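## 4 仿真工作单元的装载与初始姿态校准

适用于 Skosmont 双臂工作单元的仿真版本，运行环境为 Jirkari 2.x。实机单元的标定见第 7 章。本章修订：Eilidh Tosh，2021-06-04。

### 4.1 准备

开始前确认以下各项：

- 许可服务已启动，`munro-lic status` 返回 `active`。
- 场景包 `kitchen_board` 已解压到 `assets/scenes/`，目录内含 `layout.yaml` 和碰撞网格。
- 手部模型与手臂模型的版本一致。版本不一致时加载器只写一条警告，不会中止，后续步骤中的腕部偏移会全部失效。

> **注意：** 从 1 月之前的版本升级时，先删除旧的 `cache/mesh` 目录。旧缓存中的锅具碰撞网格没有把手部分。

### 4.2 装载场景

1. 在控制台执行 `jirkari load kitchen_board --paused`。必须带 `--paused`，否则物理求解器在物体落位前就开始计算。
2. 等待状态栏显示 `SCENE READY`。首次装载需重新生成网格，耗时约 20 秒。
3. 将求解频率设为 2000 Hz。较低的频率可以运行，但薄壁物体与台面之间会出现穿透。
4. 执行 `step 468`，让自由物体沉降到静止。此值为本场景的推荐步数，更换物体后应重新确定。
5. 切换到头部相机视图，核对台面布局：棋盘格木砧板位于中部近侧，黑色锅位于其右侧，锅内有一个深绿色的圆形物体，机械手从左侧进入视野。 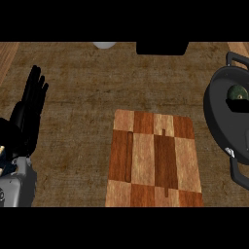 6. 布局与 `layout.yaml` 相符后，执行 `snapshot save base`。之后的复位操作均以此快照为准。

若物体位置偏移，不要在视图中手动拖动。手动拖动只改变显示位姿，碰撞体仍留在原处。应修改 `layout.yaml` 中的 `pose` 字段，再从步骤 1 重新装载。

视图上下的黑色区域是图像填充，用于满足策略网络的方形输入，不要裁掉。需要更大的垂直视野时，修改相机的 `fov_y`，并同步更新内参文件。

### 4.3 手部初始姿态

初始姿态要求手指伸直，指尖朝向台面远侧，手与砧板之间留出空隙。姿态由 `home.yaml` 定义，左右两臂分别存储。

1. 执行 `arm select left`，再执行 `arm home --slow`。
2. 到位后读取各关节误差。任一关节误差超过 5 mrad 时，重复一次归位；仍超限则检查 `home.yaml` 是否被其他项目覆盖。
3. 执行 `hand open`，核对所有手指关节角均在张开位。
4. 执行 `hand lock`，防止重力项在暂停解除后改变指间角度。
5. 对右臂重复步骤 1 至 4。右臂的初始位置可以在头部相机视野之外，此时以关节读数为准。

**警告：** 手指锁定后不要执行 `arm jog`。锁定状态下接触力没有上限，手与锅沿相碰会使求解器发散，快照也可能损坏。

### 4.4 核对渲染与碰撞体

渲染网格与碰撞网格分别存放，须各自检查。砧板的深色木块与深色物体颜色接近，仅凭彩色图像不易判断轮廓，应打开分割图层。

1. 执行 `view seg on`，确认砧板、锅、锅内物体各有独立编号。
2. 执行 `view collision on`，确认锅的两个把手均有碰撞体包络。
3. 关闭两个图层，恢复彩色视图，保存一张参考图像。
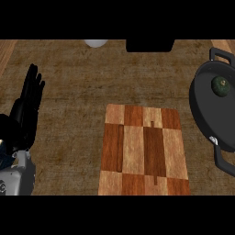 4. 将参考图像与上一次保存的图像作差分。允许手部边缘有少量像素差异，台面和锅体区域不应有变化。
5. 差分结果写入 `logs/calib/`，文件名由系统生成，不要改名。Imik 记录工具按原文件名检索。

台面纹理带有不规则的深浅斑纹，会干扰自动边缘检测。差分阈值请使用场景包自带的值，不要沿用纯色台面的设置。

### 4.5 常见故障

| 现象 | 处理 |
|---|---|
| 装载后锅体持续抖动 | 检查求解频率；确认锅底与台面初始间隙不为负值 |
| 锅内物体落到台面以下 | 重新生成锅的凹形碰撞网格，不要使用凸包 |
| 手部显示正常但无接触力 | 手部模型版本与手臂不一致，见 4.1 |
| 复位后手指位置改变 | 快照保存时未执行 `hand lock` |
| 远侧物体只显示下半部分 | 检查相机俯仰角；与任务无关时可保留 |

表中未列出的故障，请导出 `logs/solver.bin` 和当前快照，连同版本号一并提交。导出前不要重新装载场景，装载会清空求解器日志。

### 4.6 退出

先执行 `hand unlock`，再执行 `jirkari stop`。直接关闭窗口会留下未释放的许可，下次启动前需手动执行 `munro-lic release`。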